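21 Jun 2024 - utensil station, Skonerari kitchen mockup

Spent most of the morning on the beige counter again. Graça wants the serving side settled before we order anything else from Jurić, and I'd told her it would be quick (ha). I got sidetracked by the caddy, as usual.

Chopsticks first. I like them in the two narrow left sections with the napkins in the wide one on the right, where you can see the stack through the U-shaped cutout and know when it's getting low. My gripe is that the chopsticks won't stay neat! They fan out whichever way they please and it looks messy next to folded napkins. Iveta says leave them, they're easier to grab that way, and she may be right. Forks hang off the front edge, handles down, and I'm keeping that.

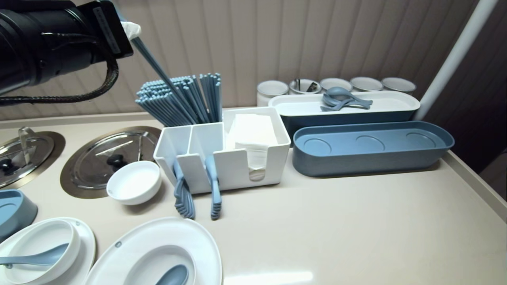 Wiping and where things go

White cloth for the chopsticks, one at a time, top end down to the tip. Slow, but a bundle wiped all together just gets its outside wiped - I tried that in April and Aníbal complained for 2 weeks.

Spoons go in the long white tray in front of the canisters, bowls to the left. The oval blue-gray tray with the three round recesses has no job yet. Sauce cups? Zulmira thinks they'd tip, so measure the recesses before anyone buys cups.

The canisters stay along the back. I'd still like the dark-handled utensils moved out of the second one into something shorter.

To do: ask Tibor for another pack of 300 napkins, and find the lid for the caddy.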